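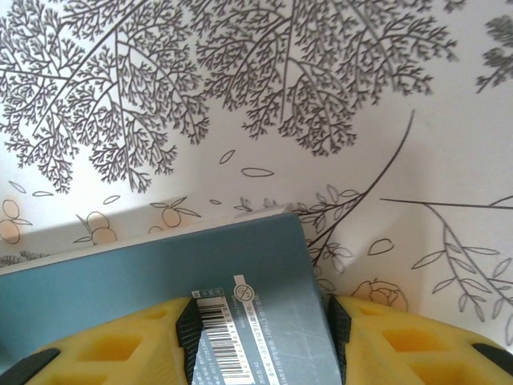 Amundsen Indoor Cricket League – Frequently Asked Questions

Last updated 2026-01-17

When does the season start?
The first matches are played in November. The full list of matches is sent to team captains by email.

Can I join without a team?
Yes. Write to Linnea Fagerlund and tell her if you bat, bowl or do both. She will try to place you in a team which needs players.

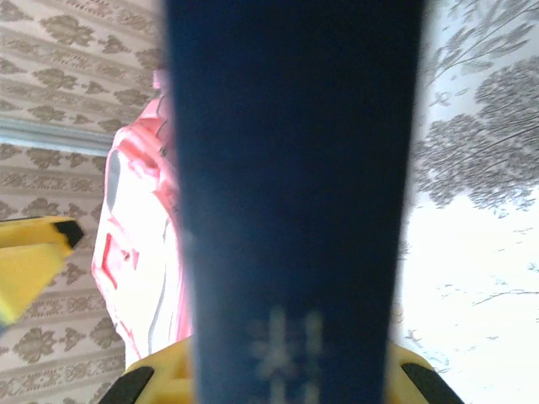

Dark blue, with a small pale print.

How are points given?
A win gives 2 points. A tie gives one point to each team. If two teams finish equal, we look first at the match between them.

What happens if our captain cannot play?
Choose another captain for the day and tell the umpire before the toss. If you want to change captain for the rest of the season, please inform Kerstin Nordin in writing – a message from the old captain is enough.

Do I need my own equipment?
Bats and gloves can be borrowed at the hall. Shoes must have soles that do not leave marks on the floor.

Can I place bets on league matches?
No. Players and umpires are not allowed to bet on any match in the league.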